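Towel folding demos: policy only grabs one side, why?
Posted October 2023 by Nilmini Fakir

Training a bimanual policy on towel handling, data from two hand-held grippers, no teleop. 267 demos, 9 held out. Left arm is fine. Right arm closes early on maybe half the rollouts. Loss looks good so I'm stuck. Wrist view only, no overhead cam.
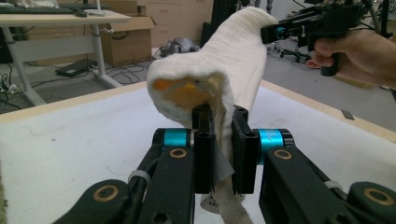 Wrist view, towel rolled up, second gripper at the far end

Tried more epochs, no change. Is it the data or the model?

Barbara Czarnecka
Data I'd guess. Check the time sync between the two grippers first, we had a 135 ms offset and got exactly this. Right hand learned to close before it was there. Plot both gripper widths on one time axis, takes five minutes. Also thick terry hides the far fingertips, so give the policy a couple frames of history. After resync we went back to 75 demos and it still beat teh old run.

Stillholm
more demos. always more demos

Nguyen
Same problem on the Elosis arms, never fixed it. Following.

Last updated: October 2023

Related
Uvorus gripper width calibration drifts
Syncing two wrist cameras without a trigger
How many held out demos is enough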